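About Clisteck

Clisteck writes and maintains working rules for robot arms that handle household and packaged goods. Our office and test floor are in Flostthorpe. We do not build or sell robots. Manufacturers, schools and repair shops use our rules, and we check their stations against them on request.

The company was started by Loredana Sala and Clifford Wong, who had both spent years rewriting the same safety sheet for different employers. The current rule set, Drolamness, has 158 clauses in 11 sections. Each clause states one requirement, the method used to check it, and the record to be kept. Clauses that cannot be checked with ordinary tools are returned to the author.

How we work

Hiwot Tekleab runs the test floor. A draft clause goes through 101 trials before review. Failed trials stay in the record with the settings used. Gaetano Zuccaro edits the text and keeps the list of terms, so that "grip," "hold" and "release" mean the same thing in every section. A revised edition comes out each February.

Section 4 covers drawers, bins and other storage that opens toward the arm. 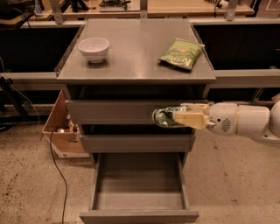
Its main requirements are that the open position of every drawer is entered before the arm moves, that the path of the gripper is planned with the load included, and that soft packages are assigned their own grip force limit. Clause 4.9, on cables within reach of the base, is under revision. Comments on it should quote the clause number and the edition.

Station checks

A check takes one working day. The operator receives a written report listing each clause as met, not met or not applicable. We do not issue partial passes. A station that is moved or fitted with a different gripper must be checked again.

Requests for checks and copies of Drolamness go to Renzo Cirillo at the Flostthorpe office.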